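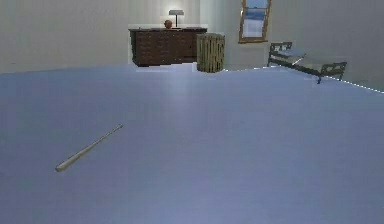 Jessie MacKinnon has spent most of her working life making pretend sport feel like the real thing, and I've spent a good chunk of mine being rubbish at it, so we had plenty to talk about. She's the lead designer on Yule, the odd little bat-and-ball game from Skelari that ate my entire February. I rang her just after nine in the morning, which was brave of me as I'd been up till two trying to win the coast league. I told her my favourite thing in any sports game is still the quiet before you start, a pale wooden bat lying on a big stretch of blue-grey floor and nothing asked of you yet. She laughed and said that was a very lazy thing to love. Fair enough!

Yule, if you've missed it, has 44 teams, none of them real, and a rule book I still don't fully follow. You bat, you field, you run between posts, and every so often the weather comes in off the sea and ruins your afternoon. I asked where the rules came from.

"My cousins, mostly," she said. "We played something like it on the beach when we were small and argued about it constantly. When I wrote the rules down for the first build they came to 11 pages, and the programmers begged me to stop. We cut it to 3 and I'm still sore about the one for dogs on the pitch."

I'd have kept the dogs, and I told her so.

Before Skelari she was at Nilteck, working on menus for a golf game (she was very polite about it and I could tell she'd hated every minute). What she wanted to talk about was the swing. In Yule you pull the stick back, wait, and let go, and the waiting is where it all goes wrong for me. I'm always early.

"Everybody's early," she said. "We tested it on my mum and she was early. There are about 134 bits of animation behind that one swing and most players will only ever see the first few, where you've panicked and missed."

So is she sorry it's so hard?

"No. Well, a bit. I read a review that said the practice mode was like being told off by a gym teacher, and I did go back and soften some of the wording after that. But the timing stays. If I widen it any more the bowlers have nothing to do, and I like bowlers. I was one."

I got her on to the commentary next, which is my one real moan. The same man says "that's gone a long way" whether it has or not. She groaned down the phone. They recorded him over two days, she said, and he had a cold on the second, so half his lines couldn't be used. There's a patch coming with a new batch, and a second voice to argue with him.

Online play is a sorer point. Matches run through Fivatis, and in the first week I couldn't finish a single one. "We'd planned for a small crowd and got a bigger one," she said. "Lovely problem, horrible week. I slept under my coat." It's been steady for me lately, though I still get the odd fielder sliding along on his knees.

Last thing, I asked who she plays as. The Harbour side, every time, even though they've got the worst catchers in the game. I've played them twice since we spoke and dropped everything.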